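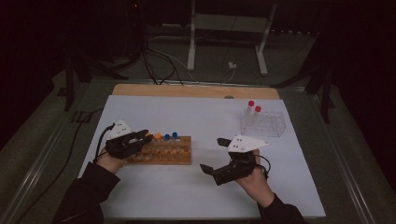
Told us flatly, one bench user at Fallcombe did, that a wooden rack is fine until the first spill, then it's a sponge. We kept wood anyway.

3.2 Rack and tubes
Capped tubes in a wooden rack, stood on a white-covered table (Fig. 4). Rack laid nearly parallel to the near edge. 116 trials in all, 11 dropped for loose caps. Foltar rack tried early on, too tall, not used agian.

Fig. 4. Top: rack and capped tubes. Bottom: the white paper, wood showing past its back edge.
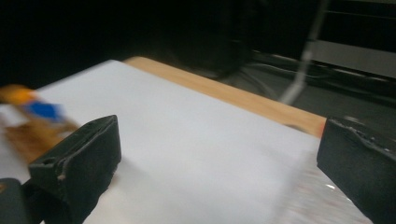 3.3 Table covering
Paper changed every 200 tube moves, sooner if creased. Glare not corected for.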